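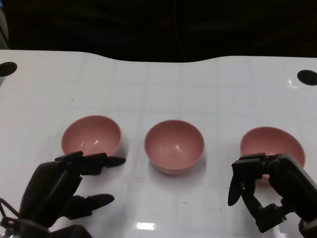

Stacking small bowls so they come apart again

Most kitchens have a set of bowls that all match. They go into the cupboard in one pile, and a week later two of them have to be pulled apart with wet thumbs under the tap. The method below is for plain rounded bowls of one size, the kind used for rice, dips or breakfast. It takes a few minutes the first time and a few seconds after that.

The bowls on this page are pink, smooth inside and all the same shape. Three is a good number to practise with. Once you are used to it you can do the same with a full set, up to the limit given further down.

What you need

A clear stretch of table or worktop, wide enough to set the bowls side by side
A dry tea towel
Your bowls, washed
A strip of kitchen paper for each bowl if the set has a glaze that scratches

Step 1. Clear the table and wipe it

Wipe the surface and dry it. Crumbs stick to the foot of a bowl and end up inside the next one down. A glossy table shows smears and specks straight away, so this is a good place to do the job. On patterned oilcloth you have to feel for them with your hand.

Step 2. Set the bowls out in a row

Put them the right way up with a hand's width between each. Leave enough room to get your fingers round a bowl without knocking its neighbour. If you have more than a single row will hold, make a second row behind the first.

Step 3. Check each one

Run a fingertip round the rim and then round the foot. You are looking for chips and for dried food. A chipped rim will mark the bowl it sits in. Put chipped bowls to one side and decide about them later.

Look inside as well. Water collects at the bottom of a rounded bowl even after a long time on the rack, and trapped water is the usual cause of bowls sticking. Dry the inside first, then the outside, then the foot. The foot is the part people miss.

Step 4. Choose the base bowl

Use the middle bowl in the row. You then have one to bring in from each side and you are not stretching across the table. Press lightly on its rim with one finger. If it rocks, swap it for another and use the rocking one at the top of the pile.

Step 5. Bring in the second bowl

Hold it by the outside, fingers on one side and thumb on the other, a little below the rim. Lift it clear, move it over the base bowl and lower it straight down. Don't slide it in over the edge, and don't drop the last bit. When it touches, let go. The weight of the bowl is all it needs – pushing it down is what wedges it.

If it has gone in crooked you will see more of the lower rim on one side than the other. Lift it out and lower it again. Twisting it level works too, but it rubs the glaze.

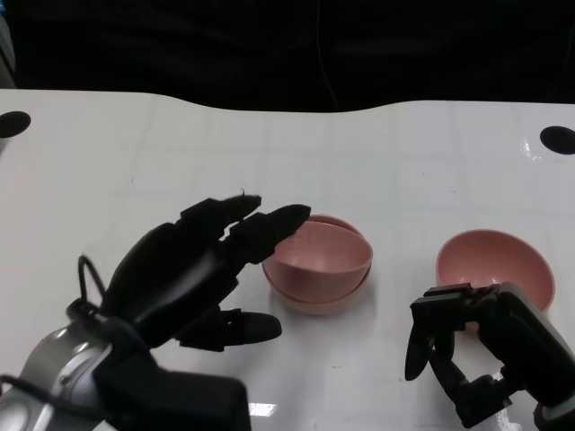

Stacked bowls in the middle of the table, with the rims easy to get at.

Step 6. Add the rest

Carry on in the same way, taking one from the left and then one from the right. Steady the pile with your free hand, low down, while you place the next bowl. Stop at 7 bowls. A taller pile leans, and the bottom bowls take the weight every time somebody reaches for the top one.

If you are using kitchen paper, lay the strip across the lower bowl so both ends stick out. You can pull on them later if the bowls grip.

Step 7. Move the pile

Put one hand flat under the base and the other round the side. Carry it upright and set it down at the front of the shelf, then ease it back. A shelf at chest height is best. Nanami Takeda, who checked these steps, keeps hers below the worktop and lifts them out with both hands, and that is fine as well.

If two bowls are already stuck

Fill the upper bowl with cold water and stand the lower one in warm water from the tap. Leave them for 6 minutes. Hold the lower bowl still and turn the upper one gently. If nothing moves, put a drop of washing-up liquid where the two meet, tip the pair so that it runs round, and try again. Don't use a knife, and don't use boiling water on pottery or glass.

Plastic bowls can be squeezed a little at the sides to let the air in, which normally frees them at once.

Laying them out again

Work in reverse. Set the pile in the centre, take the top bowl off with one hand while the other holds the bowl beneath it, and place it to one side. Place the next on the other side. The base bowl stays where it is and you have your row back.

Page by Apolinar Hinojosa, Brurkdale. Last looked over in June.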